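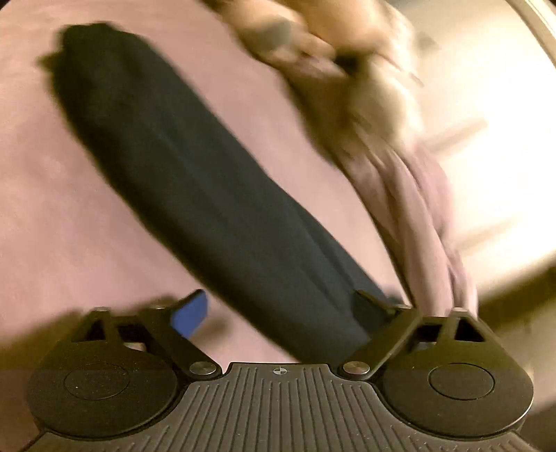 Can I iron the navy cloth before I fold it, or will the heat damage the fibers?

Use low heat without steam, and iron on the back side only. Let the cloth become fully cool before you fold it.

Ticket 521
Product: Cleltedine table runner, navy, length 140 cm
Opened: 22/01/2024
Status: waiting for customer

Customer wrote:
I have bought two runners from Rondonuwu and both have the same problem. When I fold them along the length, the fold does not stay in the middle. One long side comes out wider, and after some days in the drawer there is a hard crease which I can still see on the table. I washed them one time at 30 degrees. I have tried to put a heavy book on top, but the crease became only sharper.

Reply from Goro Textile Care:
Thank you for the clear explanation. Please try these steps in this order.

1. Lay the runner flat and pull softly at both short ends.
2. Check if the two long hems have the same length. A difference of up to 2 cm can come from washing.
3. Do not fold it in the middle. Roll it from one short end, with a cotton towel inside.
4. Leave the roll in the drawer for one night, with nothing heavy on it.

Customer wrote:
The hems are different by 1 cm on the first runner, and equal on the second one. I rolled both. The second is now smooth. On the first one the old crease is weaker, but it is still there near one end.

Reply from Goro Textile Care:
Then the second runner is solved. For the first, please put a slightly damp cloth over the crease, press for a few seconds with the iron on low, and let it dry flat. Write to us again under the same ticket number if the line stays.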